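Chapter 3
Points, Miles, and Other Private Money

Ader flies to places you would like to go. It would also like you to know that you may fly there free, once you have spent enough money with Ader. This chapter is about the small print between those two statements.

Mareike Kettler joined Ader's loyalty program at a check-in desk, mostly because the line was slow and the form was short. By the following September she had the airline's Palomino card, a balance she checked more often than her savings account, and strong feelings about connecting flights. She had earned her points three ways: by flying, by charging groceries to the card, and by booking hotels through Ultedis, a travel portal whose prices she no longer compared with anyone else's. Only the first of these required an airplane.

Students are often surprised by how little the flying matters. A loyalty program sells points in bulk to banks, hotels, and car rental desks, which hand them out to customers who might otherwise wander off. The airline gets paid today. The customer gets a claim on a seat at some later date, at a price the airline will decide when the time comes. If your local bakery sold bread on these terms, you would probably find another bakery.

3.1 What is a point worth?

A point has no face value. It is worth whatever it can be traded for, and the trade is set by the award chart, if there is one. A fixed chart lists a price for each route or zone and holds to it whether the cash fare is low or painful. Under dynamic pricing, the number of points rises and falls with the fare. Programs that move from the first to the second tend to describe the change as "more choice," and there is certainly more choice of prices.
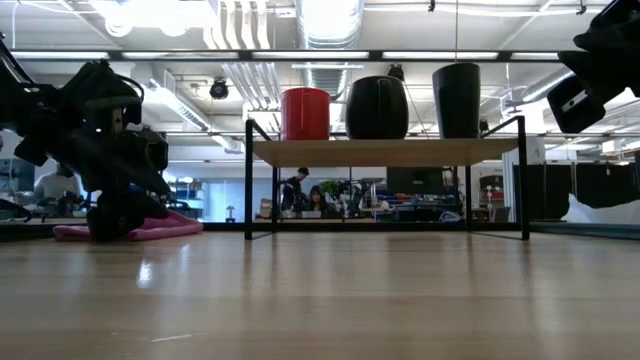
Photo credit: Prurance Picture Library. Reprinted with permission.

To put a value on a point, take the cash fare you would otherwise have paid, subtract the taxes and fees due on the award ticket, and divide what remains by the number of points required. The key words are "would otherwise have paid." Kettler once redeemed her points for a business class seat with a cash price far beyond anything she had ever considered spending, then told her family what a bargain it was. Her family asked whether she would have bought the ticket. The conversation moved on to dessert.

3.2 Breakage

Some points are never used. They expire, or their owner dies, or the password is lost and the security question turns out to concern a pet with several nicknames. Accountants call this breakage. Suppose a program expects 80 percent of its points to be redeemed. The other fifth will cost it nothing in seats, and its accounts can reflect that expectation long before any particular member gives up. A change in the expiration rules can therefore change the program's results without a single plane leaving the gate.

Breakage also explains the magazine offers. A program that takes back small balances in exchange for a subscription clears a liability cheaply, and the member gets something to read while not flying.

3.3 Devaluation

Suppose an award that cost 30 thousand points now costs 49 thousand. Every balance in the program has lost roughly a third of its buying power on that route, yet the number on the member's screen is the same as yesterday. Governments that do this to their currencies have to face voters. Airlines have to face online forums, where the mood is worse but the turnout is lower.

Key terms for this chapter: award chart, breakage, devaluation, dynamic pricing, redemption value.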